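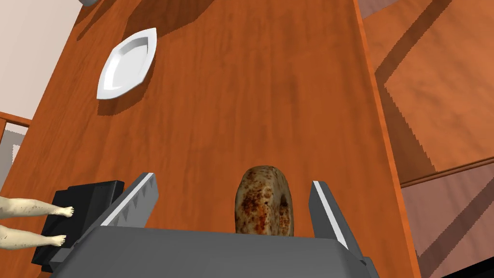 セルだより　じゃがいも担当、指の調整に明け暮れる
2021/08/01

こんにちは、Rezende工房のロボット係です。前号で「次はセルの立ち上げの話を書きます」と予告しておきながら、気づけばずいぶん間が空いてしまいました。すみません！そのあいだ何をしていたかというと、ほぼずっとグリッパの指の面倒を見ていました。今回はその話です。長いです。お茶でも用意して読んでください。

うちのセル、名前はMurkovといいます。テーブルの上のじゃがいもを二本指でつかんで白いお皿に移す、やることはそれだけのセルです。それだけなんですが、じゃがいもって本当に手ごわい。箱ならどこをつかんでも平らな面があるのに、いもは丸いし、一個ずつ形も違うし、立てて置いたときと寝かせたときで指の当たる場所がまるで変わります。

なので、実機を動かす前に必ずシミュレーションで同じ作業をやることにしています。使っているのは社内で育ててきたSkurusという環境です。木のテーブルにお皿を置いて、いもを置いて、指を開いたまま両側から挟める位置まで持っていく。ここで一度止めて、左右のすき間を見る。この「閉じる直前で止める」が、わたしの一番大事にしている工程です。閉じてしまうといもが動いてしまって、元の位置合わせが良かったのか悪かったのか分からなくなるんですよね。

さて、四月のことです。それまで問題なく動いていたはずのSkurusの中で、いもがつるんと逃げるようになりました。指が閉じる、いもがくるっと回る、上に抜ける。毎回ではないのがまたいやらしくて、調子のいい日は続けて成功するものだから、直ったと思って帰ると夜のうちに記録が失敗だらけになっているんです。夜間に回した分を集計したら、3,245回の試行のうち878回が失敗でした。さすがにこれは見なかったことにできません。

最初に疑ったのは摩擦係数です。だれでもそうすると思います（しますよね？）。少し上げてみたら、たしかに抜けにくくはなりました。でも今度は、お皿の上で指を開いてもいもが離れないことがある。片方の指にくっついたまま持ち上がって、変なところで落ちる。これは摩擦で無理やりごまかしているだけだなと思って、元の値に戻しました。

次に見たのが指の内側の歯です。うちの指は内側に小さな三角の歯が並んでいて、これがいもの皮に当たる部分になります。見た目のモデルにはきちんと歯があるのに、衝突判定のほうはどうだったかというと、なんと、つるつるの板一枚でした。去年わたしが計算を軽くしようとして差し替えたまま、すっかり忘れていたんです。犯人はわたしでした。チームのみなさん、ごめんなさい。

歯を衝突判定にも入れてみたら、今度は計算が重くなって、いもが指の間で細かくぶるぶる震えます。歯の先が一つずつ接触点になって、押したり離れたりをくり返しているようなのです。これをそのまま学習に回すわけにもいかず、しばらく画面の前で腕を組んでいました。

助けてくれたのがZsolt Antalさんです。設備の保全を長くやってきた人で、シミュレーションには普段あまり触りません。画面をのぞきこんで、ひとこと「指、平行になってる？」と聞かれました。なってますよ、と答えて念のため測ったら、左の指だけ付け根の座標がわずかに回っていたんです。歯のことばかり考えていて、指そのものの取り付けを確認していませんでした。実機だったら最初に直定規を当てるところなのに、画面の中だとどうしてこう油断するんでしょうね。

それで、実機の手順書をそのままSkurusにも持ちこむことにしました。いまの点検はこんな流れです。

まず指を全開にします。うちの設定では開き幅が70ミリ。この数字が出ていなければ、その先には進みません。
つぎに何も挟まずに閉じきって、先端と付け根のすき間が同じかどうかを見ます。違っていたら付け根の座標を直して、全開からやり直し。
そのあと、いもを立てた姿勢で置いて、指を開いたまま挟む位置に入れ、閉じる直前で止めます。左右のすき間がそろっていたら、ここで初めて閉じます。
持ち上げて、ひと呼吸ぶん待って、お皿の上で開く。くっついて離れないときは、摩擦の値に手を出す前に歯の当たりを確認します。
最後に設定ファイルを保存して、変えたところを必ず一行書いておく。わたしみたいに忘れる人がいるので、ここは絶対です。

歯の震えのほうは、歯を一本ずつ判定するのをやめて、浅い波形の面に置きかえたら落ち着きました。見た目の歯はそのまま残してあります。完全に同じ形とは言えないけれど、つかんだときのいもの動きは実機にぐっと近づいたと思います。ここの波の深さを決めるのに、試した設定が14通り。表計算のシートがえらいことになりましたが、おかげで次に指を替えるときの目安ができました。

ついでに、いものモデルも見直しました。前は皮がのっぺりした一色で、回ったかどうかが画面では分かりにくかったんです。まだらの濃いところと薄いところがある皮にしておくと、指の間で少し回っただけでもすぐ目につきます。地味な変更なのに、点検のしやすさがぜんぜん違う！もっと早くやればよかった。

お皿の話も少しだけ。細長い舟形で、縁が立ち上がっている皿を使っています。丸い皿より向きの指定が増えて面倒なんですが、長いほうの軸に合わせて近づかないと指先が縁に当たるので、練習相手としてはなかなか良いです。実機でも指先をこすってしまったことがあり、それ以来、近づくときの高さには余裕を持たせています。ケチって低く飛ばしても、縮まる時間なんて知れていますしね。

実機側のお手入れについても質問をいただいたので書いておきます。指の歯の間には、いもの土と皮のかすがたまります。やわらかいブラシで歯の並びに沿って払って、固く絞った布で拭いて、よく乾かす。これだけです。金属のへらでこそげたくなる気持ちは分かりますが、歯の先がつぶれるのでやめてください。つぶれた指は見た目ではなかなか分からず、つかみ方が急に下手になってから気づくことになります。

それから、指を外したら必ず左右に印を付けること。うちの指は左右を入れ替えても付いてしまうんですが、当たり癖がそれぞれ違うので、入れ替わると調整が一からになります。締め付けは片側を一気に締めず、交互に少しずつ。締め終わったら空の状態で全開と全閉をやって、Skurusと同じ点検に戻ります。画面の中と外で手順がそろっていると、引き継ぎがほんとうに楽です。

その引き継ぎ先ですが、来月からGenivaldo Pimentelさんが夜間運転の当番に加わってくれます。もともとBericoの梱包ラインを見ていた方で、指の交換はわたしよりずっと手早いです。先日も付け根のボルトの置き方を見て「向きをそろえて置いておくと、戻すときに迷わないよ」と教えてくれて、さっそく手順書に足しました。こういう小さいことをどんどん書き足していきたいので、みなさんも気づいたら遠慮なく手順書の余白に書きこんでください。字が汚くても読みます。

次にやりたいのは、いもを寝かせた姿勢での調整です。立てた姿勢はだいぶ素直になりましたが、寝かせると指先がテーブルすれすれまで下りるので、高さの合わせ方を考え直さないといけません。あと、小さいいも。全開から閉じるまでの距離が長くなるぶん、左右のタイミングのずれが効いてきそうな気がしています。

Skurusの新しい設定ファイルは共有フォルダのMurkovの下に入れてあります。古いほうも消さずに残しているので、結果を比べたい方はどうぞ。つるつるの板のやつには「使わないで」と名前を付けておきました。点検の途中で数字が合わなくなったら、夜間運転を始める前にわたしかZsoltさんまで声をかけてください。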